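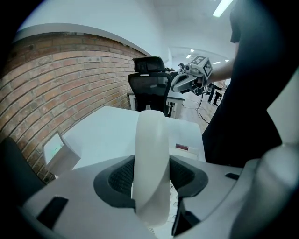
Two of the hand-held grippers out at the same time, near the brick wall.

Blog > Making things > Grippers

Home About Workshop notes Links Contact

Two grippers, one sore wrist

I've been promising a write-up of the gripper comparison since April, so let's get on with it before I forget which one I liked.

Quick recap if you've missed the earlier posts. We're picking a hand-held gripper for the sorting project – the sort you hold yourself, with a camera on it, so that you can show an arm how a job is done without having the arm anywhere near you. Fasil Yilma had been using the Elteo for a while and swore by it. I'd fallen for the Warkivwood after one go at somebody else's desk, which is how I buy most things, I'm afraid.

First up, weight. The Elteo is 600 grams ready to go and the Warkivwood is 83 grams more. You'd think that's nothing! Hold it out in front of you for a whole morning and then come and talk to me. By lunch I was resting my elbow on anything I could find, and my recordings got noticeably sloppier.

The view is where it gets interesting. Both of ours have very wide fisheye lenses, so the straight edges bend like mad and you get half the room along with the fingers. I used to hate that. But when you're reaching for a mug off to one side, you want to see the mug before you get there, and with a narrower lens (we tried one, briefly) I kept losing it and waving about like someone looking for a light switch. The cost is that small things in the middle look tiny, so for screws and clips I had to get in really close.

Then the fingers. I like a flat, bendy finger. It gives a bit when you get the angle wrong, and I get the angle wrong a lot. Fasil prefers something stiffer and says I'm just covering up bad habits. He's probably right, but the soft ones dropped fewer eggcups, so there.

Tracking was the real headache. We stuck with printed square markers, the black and white blocky kind, and they're fine until you turn your wrist too far and the marker disappears from view. Out of our 48 test runs I had to redo more than I'd like to admit, nearly all of them for that. Vittoria Carbone's advice was to slow down and stop twisting, and annoyingly that helped more than any of the settings I'd fiddled with.

So for now I'm going with the Elteo, purely for my wrist. Fasil is hanging on to the Warkivwood for the heavier boxes and we'll swap notes next month. I still need to sort out the file names from the first batch, which I saved under three different systems.

Recent posts
Cable ties, ranked
Moving the Villanueva controller to a smaller box
Why my arm kept stopping at 4000 steps
A day out at Monunholm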